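Minutes of the monthly meeting, Batholm Film and Television Society
2 November 2020
By the society secretary

The meeting opened at 7 p.m. with 490 members on the roll. The August minutes were approved with one correction – the guest series is called Tavumik, with a k.

1. Autumn screenings
The first two episodes of Tavumik were shown online and drew 1,602 views. Several members asked for subtitles on the repeat. The program group will ask the distributor for a subtitle file and report back.

2. Guest interview
The lead actress of the series has moved her talk to a later date due to filming. Her agent at Räsänen confirmed the change by e-mail. Ticket holders will be told this week and may keep their tickets or ask for a refund.

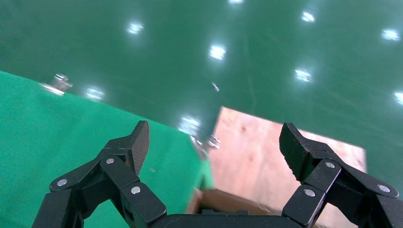
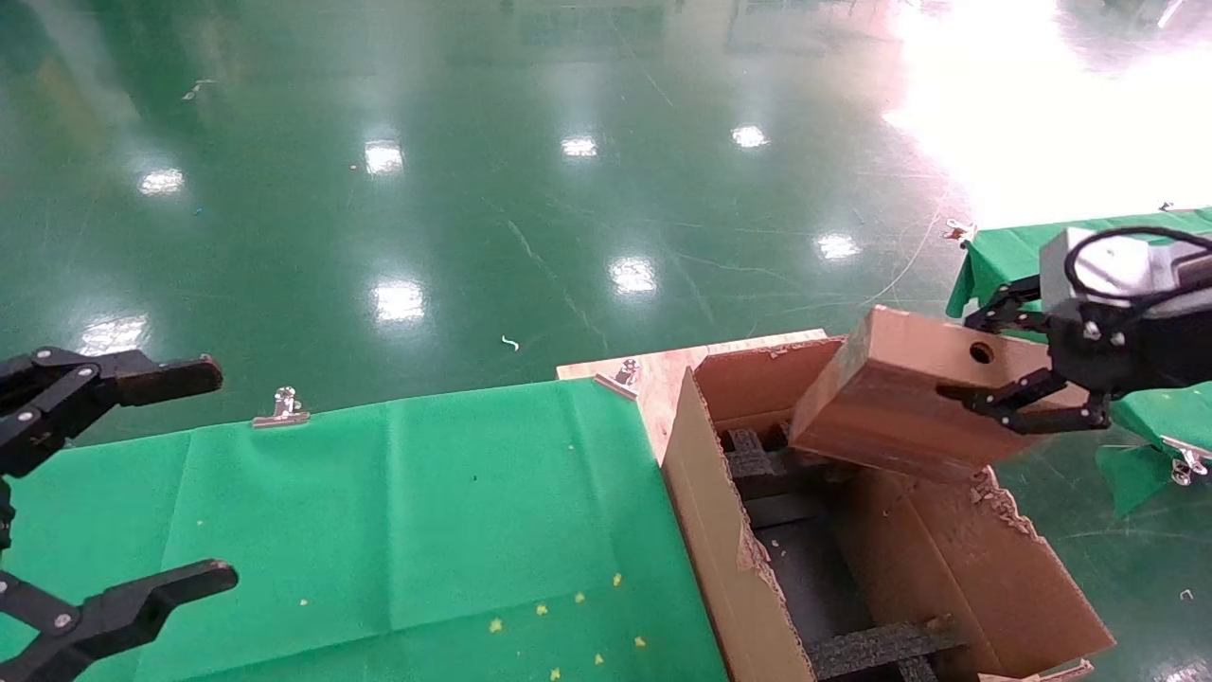 CLUB NEWS

3. Tondar prize
Almost all voting forms for the Tondar prize for best supporting role are in. Voting stays open until Friday. It was agreed that voice roles may be entered. A motion to split the prize by gender was put to a vote and did not pass.

4. Newsletter
The piece on child actors ran too long and will be printed in two parts. The editor asked that reviews be sent as plain text and that plot endings be left out.

5. Other business
A member offered a box of old TV guides. Accepted, storage to be decided. The question of a joint evening with the theater club was put off to the next meeting.

The meeting closed at 8:40 p.m.

Sign up for our newsletter to get minutes and screening dates by e-mail. You can unsubscribe at any time.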